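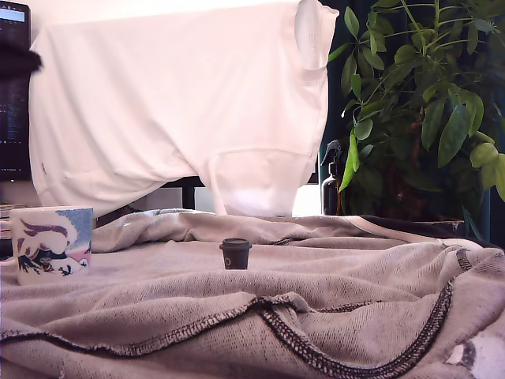
# Mending and sorting, July

Everything on this page comes from one afternoon of going through the clothes that had piled up on my desk. I mend for myself and for a few people in the building on Bukhari Lane, and twice a year I pull the lot out, check the seams, and decide what gets fixed, what gets passed on and what goes for rags. The desk is the only flat surface I have that gets decent light, so the mugs and the plant stay where they are and the clothes go in between.

**At the top of the page:** knitwear turned inside out, with a white T-shirt behind it. I always check knits from the wrong side. The dark overlock stitching is easy to follow against the greyish-pink fabric, and the curved seams are the ones to look at first. Run a thumb along the loops and tug a little every few inches. If a thread has let go, you'll feel a gap before you see it.

## Notes from the pile

**Knits.** I use a size 80 ballpoint needle for nearly all of them. A sharp needle cuts the yarn and leaves small holes next to the seam that show up after the next wash. For a short break in an overlocked seam I don't bother with the machine. A backstitch by hand with a bit of slack in it holds fine.

**White T-shirts.** Neck ribbing goes first, then the underarms. Narendra Tomar on the second floor gave me a bag of 10, and I kept the ones with good hems. The rest are cut up for cleaning cloths.

**Thread.** Most of mine is Climlow polyester, shade 113, a soft dark grey that works on nearly anything that isn't white. I buy it from Talha Pirzada's stall in the covered market. He also takes back empty cones.

**Passing on.** Wearable things go to the clothes swap at Skarnombridge hall. Please wash them first and button or zip whatever can be buttoned or zipped. Mohsin Tarar sorts by size at the door, and it helps him if the sizes are on a scrap of paper pinned to the front.

**Still to do.** One zipper, two pairs of trousers to hem, and a coat lining that I have been putting off since winter. Shoaib Baloch's coat is finished and can be picked up any evening after six.

Gion Steiner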